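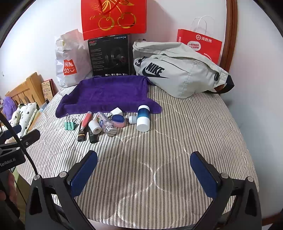

## 4. Dosing the Puluno softening bath

This section covers preparation and dosing of Puluno textile softener on a Planix jet dyeing machine. Read the safety data sheet before opening a drum.

### 4.1 Before dosing

1. Check that the dye bath has been drained and the fabric rinsed twice.
2. Fill the machine with fresh water to the level shown on the batch card.
3. Measure the pH of the rinse water. If it is above 7, add acetic acid in small amounts and measure again.
4. Set the fabric circulation speed to 100 metres per minute.

**Caution:** Wear gloves and eye protection when handling undiluted softener. Spilt product makes floors very slippery. Soak it up with sand or granules and do not hose it into a surface drain.

### 4.2 Dilution

1. Put clean water at 40 °C into the side tank.
2. Start the stirrer at low speed.
3. Add the softener to the water. Do not add water to the softener, as lumps will form and block the filter.
4. Stir for 15 minutes, then check the tank for lumps.

Note: The side tank must not be left full overnight. Diluted softener starts to separate after one shift.

### 4.3 Dosing

1. Open valve V3 and select *Linear* on the dosing screen.
2. Enter the quantity from the batch card and press *Start*.
3. When the tank is empty, flush it with 100 litres of water into the machine.
4. Hold the bath at 40 °C until the panel shows *Exhausted*.
5. Take a sample of the bath. A cloudy sample means softener remains; hold for a further five minutes and sample again.

### 4.4 Discharge

Spent baths go to the balancing tank, never straight to the sewer. The tank alarm sounds at 3,000 litres. If it is already sounding, wait for the effluent pump to bring the level down before opening the drain valve.

Record the drained volume and pH on form D2. Readings outside the permit range must be reported to Éabha Moynihan in the effluent office before the next batch is loaded.

For cleaning of the side tank filter, see section 5.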